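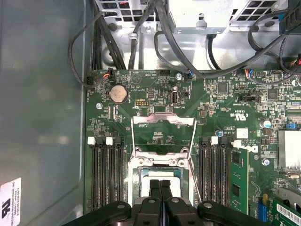 Gripper over the open CPU socket, load plate up.

Setting up the Domadia cell for processor handling

These steps cover the wrist-camera gripper on the workstation teardown cell. They assume the arm is already bolted down, homed and talking to the controller. If you are changing over from the memory module job, start at step 2. Plan on an hour the first time.

Step 1. Fix the case

Lay the workstation tower in the tray with the side cover off and the motherboard facing up. Push the chassis against both hard stops and tighten the clamps by hand. Try to shift the case with your palm. If it moves at all, the taught points are no good.

Unplug the power cord and hold the power button in for 10 seconds. Clip the ground strap to bare metal on the chassis. The gripper body has its own ground wire, and that should be checked with a meter at every changeover.

Step 2. Check the fingers

Close the gripper and look at the tips from the side. They should meet along their full length. If one sits higher, loosen its screws, close the gripper on the 2 mm gauge block, and tighten again while it holds the block. Clean the tips with alcohol and a lint-free wipe. Thermal paste gets on them sooner or later and makes them slip.

Go over the linkage screws with a hex key. Ambros Pichler found one backed out in October after a long run, and we have done this check at every changeover from then on.

Step 3. Teach the approach

Load program 201 on the Kälin controller and switch to manual at low speed. Jog to the safe height first. All sideways moves happen there, well clear of the memory slots and the cables. 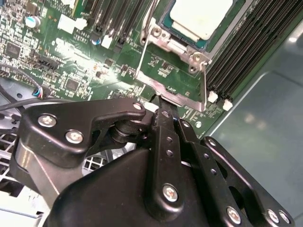
Come down in small steps and stop often. The fingers are narrow but the gripper body behind them is wide, and it is the body that hits things. Watch the memory latches and any tall capacitors on both sides of the socket. Save a point at the safe height, one just above the processor, and one at grip height.

The load plate must be fully open and the lever out of the way before the last move down. The program does not check for this.

Step 4. Set the grip

Start with the force setting at 17 and practice on a scrap processor in a scrap board. Close on two opposite edges of the package and lift straight up. Any tilt on the way out can bend socket contacts. If the part slips, clean the tips again before you raise the force.

Run the pick and place over 20 times with the scrap part before using a good one. Look at the socket under a magnifier when you finish.

Step 5. Save and label

Save the points under the case model name and write the force setting on the card taped inside the controller door. Sachiko Ebihara keeps the backup copies, so send her the file too.

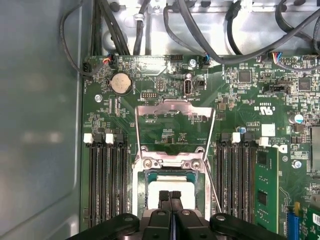

Do I have to teach the points again for every case of the same model?

Usually you don't. Run the saved program at low speed once and stop at the point above the processor. If the fingers are centered over the package, carry on. If they are off to one side, check the clamps and stops first, and teach again only if the case is seated properly.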